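**Reference 708 – Records and Parts Technician, used office equipment (full time, permanent)**

Employer: Furkano
Site: Plerniswood, Building 11
Reports to: Vinzenz Pfister, Operations
Applications to: Svenja Bühler, Personnel
Closing date: 29/11/2023

Furkano takes in retired office equipment from schools, clinics, law offices and local government, records it, clears it of data, and either returns it to use or breaks it down for parts and materials. The Plerniswood site handles desktop computers, monitors, docking stations and small network equipment. Printers and batteries go to a separate site and are not part of this position.

The position is split between the bench and the records system. On a normal day slightly more than half of the time is spent on records. Applicants who are looking for a pure repair job should read the section on duties carefully before applying.

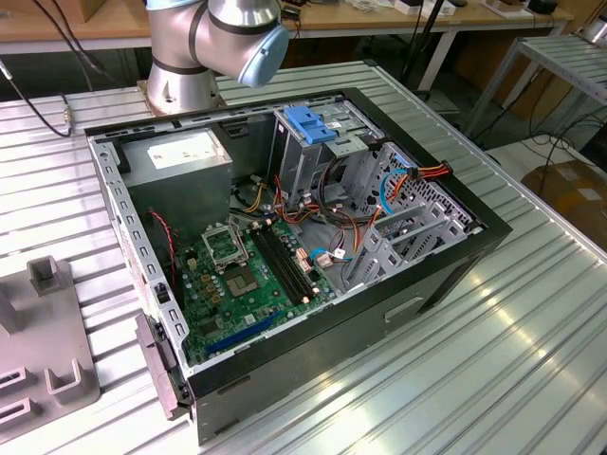
## Duties

The technician will:

- Receive pallets from the dock, compare them with the customer's shipping list, and open a difference report when the two do not match.
- Assign an inventory number to each unit and enter make, model, serial number and condition grade in Balaskas, the site's inventory system.
- Identify installed memory, storage, power supply and expansion cards, and enter them as child records under the parent unit.
- Remove storage devices and pass them to the locked data area with a signed transfer sheet. The technician does not erase or destroy drives.
- Run the standard power-on test where the condition grade calls for it, and enter the result code.
- Label and shelve parts that have an open demand line. Parts without a demand line go to material recovery.
- Close out each customer lot within the time agreed in the contract, and answer questions from the customer service desk about individual serial numbers.
- Take part in the cycle count, which is carried out by two people and signed by both.

The technician will also write and revise work instructions. These are short documents, normally one or two pages, in a fixed template. Each instruction has an owner, and new staff become the owner of at least one after the training period. Ownership means keeping the text correct when a part number, a screen or a form changes. It does not mean being the only person allowed to do the task.

## Condition grades

Grading decides nearly everything that happens to a unit later, and it is the part of the work that new staff find hardest. Furkano uses five grades, A through E. Grades A and B are sold as complete units. Grade C is sold complete with a written note of defects. Grade D is broken down for parts, and grade E goes straight to material recovery.

The line between C and D causes the most disputes. A unit with a missing side panel and a good board may be either, depending on whether the panel is in stock and whether the customer contract allows mixed parts. The grading guide covers the common cases. For the remaining ones the technician is expected to make a decision, write down the reason in the comment field, and move on. Comments such as "see previous" or "as discussed" are sent back.

Grades are checked by sampling. A second technician grades the sampled units without seeing the first result. Differences are reviewed in the weekly meeting and used to correct the guide. They are not used for individual performance ratings, but a technician who repeatedly leaves the comment field blank will be asked to repeat the module.

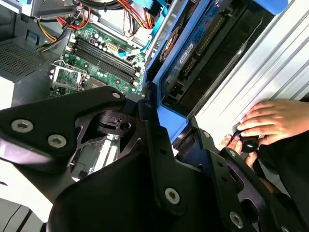 A separate rule applies to units from health care customers. These are graded only after the data area has confirmed receipt of every storage device listed for the lot, and the lot stays on hold in Balaskas until then. The technician may record serial numbers and external condition during the hold but may not change the grade field. Requests to release a hold early go to Operations in writing, with the lot number and the name of the person asking.

## Requirements

Required:

- High school diploma or equivalent.
- Working knowledge of desktop computer hardware. The applicant must be able to name the main components, tell memory generations apart, and read a power supply label.
- Accurate typing and steady use of a spreadsheet, including filters, lookups and protected cells.
- Written English good enough to produce a work instruction that another person can follow without asking.
- Permission to work in the United States.
- Willingness to pass a background check. The check is required by customer contracts and covers all staff with access to the receiving area.

Useful, but not required:

- Earlier work in a warehouse, repair shop, library, laboratory or parts counter, or any other place where items are tracked by number.
- Experience with an inventory system of any kind. Balaskas is taught on site. Applicants who have used Skasach, the system it replaced, should mention this, as older lots are still stored there and have to be looked up from time to time.
- Basic SQL, for read-only queries.
- A forklift certificate. The position does not include regular forklift work, but a certified person can cover the dock during absences.

No programming skills are needed. A degree is not needed and does not change the starting pay.

## Physical conditions

The work is done standing and sitting, and bench heights can be adjusted. Units are moved by cart. Anything heavier than a single desktop computer is lifted by two people or with the pallet lift. Cut-resistant gloves, safety glasses and safety shoes are supplied. Gloves are required when handling open cases and sheet metal. Wrist straps are required when handling boards that are going back into stock.

Dust is extracted at the bench. Hearing protection is available and is required only next to the baler. Applicants with a nickel or latex allergy should tell Personnel after an offer has been made, so that suitable gloves can be ordered before the first day.

## Hours and pay

- Monday through Friday, day shift, with an unpaid lunch break and two paid short breaks.
- No scheduled weekend work. Overtime is offered at quarter end, is voluntary, and is paid at time and a half.
- Pay follows the site pay table. The position starts at step four and moves to step five when training is signed off. The full table is sent with the invitation to interview, and applicants can request it earlier.
- Paid vacation is 15 days per year in the first two years, plus public holidays.
- Health and dental coverage start on the first day of the month after hiring.
- A retirement plan with an employer match is open to all permanent staff.

Remote work is not possible for the bench part of the job. After training, writing and revising instructions may be done from home one day per week by agreement with Operations.

## Training

Training is organized in modules. Receiving and safety come first, followed by records, grading, testing and lot closing. Each module ends with a practical check on ordinary stock and a review of the resulting records. A failed check is repeated after further practice, normally in the following week. A technician may work alone in an area once the module for that area has been signed off.

The work instruction template is covered last – most people find it easier to write an instruction after using several bad ones. Site instructions were renumbered in June, and some printed copies still carry the old numbers. The copy in the document system is always the valid one.

## How to apply

Send the following by email to Svenja Bühler, with "708" in the subject line:

1. A résumé of no more than two pages.
2. A one-page description of any task you know well, written as instructions for a person who has never done it. The subject is free. Changing a bicycle tube, setting up a tent and cleaning a coffee grinder are all acceptable.
3. Your earliest possible start date.

A cover letter is not needed and will not be scored. Photographs and dates of birth should be left off the résumé.

The written task is read before the résumé. It is scored for correct order, completeness and clear wording. Spelling errors are not penalized unless they change the meaning.

## Selection

Selected applicants are invited to one visit at Plerniswood, in Room 108. The visit consists of an interview with Vinzenz Pfister and a second member of the operations team, a short record-entry exercise, and a component identification exercise with parts laid out on a tray. There is no second round. Travel costs by public transportation or private car are repaid on the standard form.

Parking is on the north side of the building. Visitors sign in at the front desk and need a photo ID. Closed shoes are required beyond the desk.

All applicants receive an answer by email. Application documents are deleted when the position has been filled, unless the applicant asks in writing for them to be kept for later openings.

Questions about duties and grading go to Vinzenz Pfister. Questions about pay, benefits, the background check or access to the building go to Svenja Bühler, who can also arrange changes to the exercises for applicants with a disability.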